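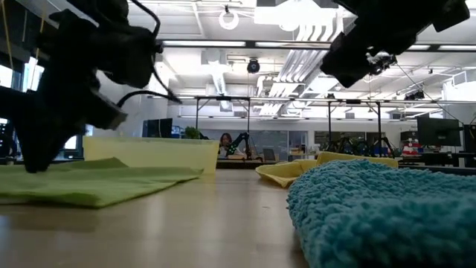 Is showing the arms by hand any better than driving them remotely for folding towels?

Posted by tealeaf_dan in Robots and Automation > Teaching and demonstrations

We have two arms over a bench and a job that sounds simple: pick up a cloth, fold it in half, fold it again, put it in a plastic bin. The cloths are all different. One is a flat microfibre thing, one is thin and crumples if you look at it, and one is a thick loopy towel that behaves like a small animal.

So far I have 56 demonstrations, all done by remote control with a pair of leader arms. The trained result reaches for the cloth well enough, closes the gripper, and then half the time lifts nothing at all. When it does get hold of an edge it pulls far too hard and drags the whole cloth across the table.

A salesman from Ostness told me I should be "kinaesthetic teaching", meaning I hold the arms and move them through the job myself. He says you feel the cloth that way and the demonstrations come out cleaner. He also says I'd need a third of the data. I have my doubts, as he had a handle kit to sell me, but I have nothing to set against it except a bad mood. Has anyone done both on cloth? And is 56 simply too few?

Edit: the cameras are fixed, plus one small sensor near the fingers on one side. No force sensing anywhere.

Vandana Lodhi

I've done both, on tea towels and then on hospital flannels, and I would keep your remote setup.

The "you feel the cloth" argument annoys me every time I hear it. Yes, you feel it. The robot doesn't. If you have no force sensing then whatever your wrist noticed while you were holding the arm never gets recorded, and the training only has the camera pictures and the joint positions to go on. You will do lovely, confident folds based on information the machine will never have. With remote control you are at least stuck with something nearer its own troubles, and if you make yourself work from the camera view alone, with your back to the bench, nearer still. Try that for an hour. It's miserable and your folds will be slow, but you'll find out quickly whether the edge of the cloth can even be seen from where your camera sits.

The other trouble with hand guiding is your hands. They're in the pictures. Your sleeves are in the pictures. We had a run where the arm did the first fold properly only if someone stood next to it in a dark jumper. You can get round it by guiding once, then playing the motion back with nobody there and recording that, but cloth doesn't lie the same way twice, so the playback misses and you've wasted the afternoon. With two arms it's worse again, as you need a hand for each and then can't reach the stop button without letting go.

On the number: 56 is few for three different cloths, but I'd look at what is in them before adding more. Closing on nothing usually means one of these.

The fingertips stop too high. On a flat cloth the difference between a pinch and a miss is a few millimetres, and leader arms with a bit of slop in them will lose you that. Look at the recorded joint positions at the moment of closing, against what you thought you commanded.

You fixed the misses by hand and cut them out afterwards. Please don't. If you miss, open, go back down and try again, and keep it in. Otherwise it has never seen what to do after a miss, and carries on as if it were holding something.

You start from the same neat pile every time. Drop the cloth from a height and take what you get. Leave another cloth partly over it now and then.

For what it's worth, we ended with 519 kept demonstrations for one sort of flannel, and it was decent on that sort of flannel. On a bath towel it was hopeless. I'd be very wary of anybody promising you a third of the data without saying a third of what.

The dragging I would put down to the two arms being out of step. One person driving both tends to pull with their stronger hand. Slow right down for the lift, get both corners clear of the table, then fold.

gantry_goblin

Just use Tesden, it does this out of the box. Took me ten minutes.

tealeaf_dan

On cloth?

gantry_goblin

Boxes. But it's the same idea.

mikkel_r

It isn't the same idea. A box is still a box after you've touched it.

I half agree with Vandana, but I think she is too hard on hand guiding. It has one good use, which is finding out whether the arm can do the job at all. Before recording anything, take hold of the two arms with the motors slack and fold the thick towel. If you can't do it with those fingers while standing there with full use of your eyes and arms, no amount of remote driving will help. I did this with my own setup and found the blocky fingertips couldn't pinch a single layer of looped towelling. They pushed it along in a ridge. I stuck thin rubber on the tips and narrowed them, and that did more than the previous month of recording.

I also wouldn't mix the three cloths yet. Get one working, the flat one, and put the loopy one last. People will tell you variety is good for it and I'm sure that's true when you have thousands. At your numbers it may only mean you've taught three jobs badly.

One thing I haven't seen mentioned is the lighting. If there's a window beside the bench, your Monday morning demonstrations and your late afternoon ones may look quite different to the cameras, and a pale cloth on a pale wooden table doesn't give them much to go on in the first place. I pulled a blind down and left the lamps on. Can't swear it helped, as I changed the rubber the same week.

tealeaf_dan

Thanks both. Checked the closing positions as Vandana said and the left arm is stopping high in nearly every one, so that's a good part of it. The arms were set up by Phuthong and I'd assumed the zero was right. Will redo that and start again with the flat cloth only.

I tried the slack-motor test with the thick towel as well. I could fold it, just about, but I had to use the side of the finger as a sort of scoop, and I've no idea how I'd do that from the leader arms. Open to suggestions. I'm not buying the handles.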